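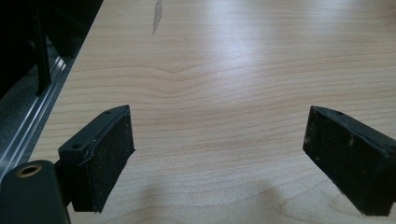 Aldo Cattaneo told me last week that I should throw away every demonstration recorded after the foam on the fingers got old. I am not sure he is right, and this is why I am asking.

## Does pad wear spoil a demonstration dataset, or can I keep the late episodes?

I collect pick-and-place demonstrations with a hand-held gripper, always on the same light wooden table. The fingers are black plastic with dark foam pads. At this moment the pads have small pale specks on them, and on the left finger the seam looks a little lifted at the edge. I did not write down on which day it started. This is my mistake, I know.

The dataset has 2784 episodes. I train one policy on all of them and test it on a fixed arm with the same type of fingers, but with new pads. My results:

- Policy trained on all episodes: 13 successes in 20 trials
- Policy trained without the last 781 episodes: 15 successes in 20 trials

Aldo looks at these two lines and says the old pads are guilty. I look at them and I see two trials of difference. Also, the last 781 episodes contain most of the Hinon bottles, and these are the slippery ones, so if I remove them I lose exactly the objects I care about.

My questions:

1. Is there a usual way to separate the effect of the pads from the effect of the objects?
2. Should I change the pads now, or finish the collection with the same pads so that at least it is consistent?

I have time until December to record more, if it is needed.

*Asked September 30, 2025*

---

### Reply 1 (marked as helpful)

With 20 trials per policy you can't tell 13 from 15. If you ran the same policy twice you could easily see a gap like that or a bigger one. So first thing, don't delete anything on the strength of those numbers.

Second, your two training sets differ in three ways at once: the pads, the objects, and the amount of data. Removing the last 781 episodes changes all of them. What I would do:

- Train a third policy where you remove 781 episodes picked at random from the whole set. That gives you the cost of having less data.
- Put new pads on and record a block of Hinon bottles only. We did 264 episodes for a similar check in Vallejo and it was enough to be useful. Then swap this block against the same number of old-pad Hinon episodes and keep the rest of the training set the same.
- Test all of the policies in one session with the object start positions marked on the table. Mix up the order of the policies so that you don't run all of one and then all of the other.
- Do many more trials. 20 is fine for finding out that something is totally broken.

Also write the results per object. An average over easy boxes and slippery bottles hides what you want to see.

About the pads themselves: worn foam can matter in two places. It changes the friction, so the person holding the gripper learns to squeeze more or to approach differently, and those motions go into the data. And if your camera sees the fingers, it changes the picture a bit. I would worry about the first one. For the second you can mask the finger region in training and see if anything moves.

Change the pads now. "Consistent" is not a word I would use for a pad that keeps getting worse while you record. Keep the old ones in a labeled bag, you may want them back for a test on the arm.

### Reply 2

we use Kuneo pads and swap them when they look bad. never had a problem

### Reply 3

I agree with most of Reply 1 but I would test the other direction too. Put the old pads on the arm and run the policy you already have. It costs you an afternoon and no new recording. If the success on the bottles goes down a lot, then the grip itself depends on the pad, and you should think about the pads on the arm before you think about the dataset. If it stays the same I would stop worrying.

For the missing date: go back through the videos and look at the left finger every 50 episodes or so. If the seam is in view you can probably find the range where it began to lift. We did this at Novwood for a different kind of damage and the range was narrow enough to split the data in two groups. Put it in a column next to the episode number, with a third value for "not sure".

---

**Comment from the asker:** Thank you. I started the training with the random 781 removed. I did not think of the old pads on the arm, I will do this one first. One question to Reply 1: in your block, was it the same person who recorded everything? We are two people here and we do not squeeze the same.

**Reply 1:** Same person, yes. If you are two, split the block evenly and log who recorded which.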